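Handling rules for personal items: what changes in May

The revised handling rules for the two-arm cells take effect in May. They apply to every bench at Dromside and to the two cells on loan to Illel, and they replace the notes that have been taped inside the cabinet doors for the past couple of years. Luminița Ilie drafted them with Tudor Matei over the summer, and the full text is on the shared drive under Dizon, the project name for all wallet, card and small-goods work.

Most of the changes concern props. Until now a wallet or a bank-style card was treated the same as a block or a cup. Under the new rules anything that would normally carry a person's name, number or photo is a "personal-type item" and has its own section.

The main points of that section are as follows.

No real cards. Only printed blanks and sample cards may go into a cell, including for quick tests. This covers expired cards, loyalty cards, transit passes and building passes. If you find a real card in a prop wallet, stop the session, take it out and hand it to Lenuța Bălan. Recordings from that session are held back until she has gone through them.

Card stock is drawn from the Gulon cupboard and signed out by colour and type. We hold 700 cards at present. Damaged ones go in the envelope on the cupboard door and are replaced at the end of the month.

Wallets are checked before they are used. Open every slot and sleeve, including the ones behind flaps, and run a finger along the stitching for staples or loose metal. A wallet with a split sleeve can still be used, but note it on the session sheet so that a failed insertion isn't put down to the arm.

Bins are sorted before a run starts and stay in the same order until it ends. If the order has to change partway through, close the run and open a new one.

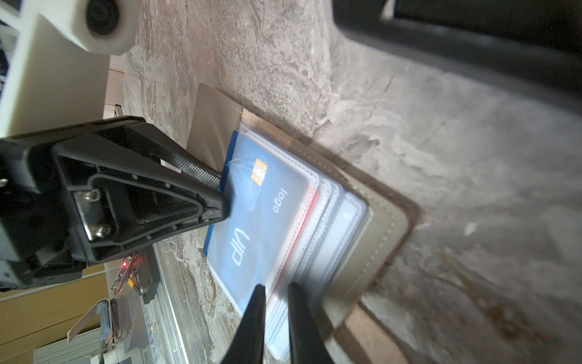
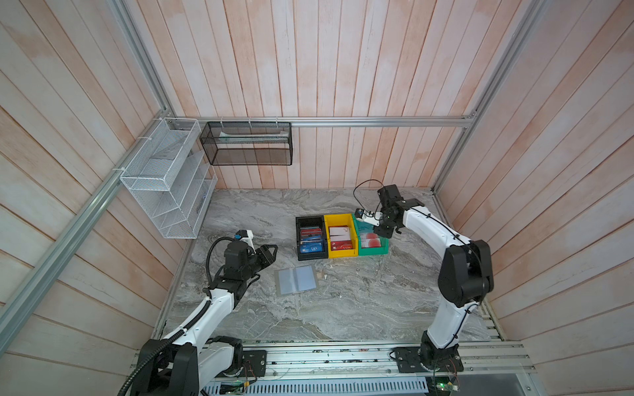
Contact between a fingertip and a card is allowed, as is pressing a card against the wallet or the tabletop. The limit is set on the controller and operators should not raise it. Tudor's view is that most bent cards came from people turning the limit up to get past a tight sleeve, and the session sheets back him up. If a card won't seat after three tries, back both arms off, reset the card by hand and start the attempt again.

Hands stay out of the cell while either arm is enabled. The old notes allowed an operator to reach in when the arms were "at rest", which people read in different ways. The new wording is that both arms must be disabled at the controller and the status confirmed on the screen before anyone reaches over the rail. The status lights on the small boards beside the rail do not count as confirmation. They show power to the board and say nothing about the motors.

Cables are to be looked over at the start of each shift. Check that the loops at the wrist have enough slack for full rotation and that the ties have not worked loose. Cut ties are to be picked up straight away. Tie ends, scraps of sleeve and other bits left on the work surface have turned up in a number of recordings, and while they rarely get in the way of a grasp, they make it harder to compare one run with the next. A wipe-down between runs is now required.

Camera mounts should not be moved during a shift. If one is knocked, write down the time, finish or abandon the attempt, and call Refugio Cisneros to recalibrate. Do not try to nudge it back to where it was.

Session length has also been settled. An operator may record up to 200 attempts in a shift, after which someone else takes over the cell or it is shut down. Several people asked for a higher number. Lucian Pop looked at the sheets from last winter and found that labelling mistakes climbed in the last hour of the longer shifts, so the limit will stay where it is until there is a reason to look at it again.

There are 32 operators who need to sign off on the new rules before May. Sign-off involves reading the document, doing a short supervised run with cards and a wallet, and showing that you can disable both arms and confirm it on the screen. Allow an hour. Runs can be booked through Lenuța, and morning spots are filling faster than afternoon ones. Anyone who hasn't signed off by the start of May can still work on the block and cup tasks but won't be rostered on Dizon.

Illel staff can do theirs on site when Refugio visits to service the loan cells. He'll bring a set of sample cards and two wallets, so there is no need to draw stock ahead of time.

Comments on the wording go to Luminița. She has already had a few about the three-try rule and will collect the rest before the next revision.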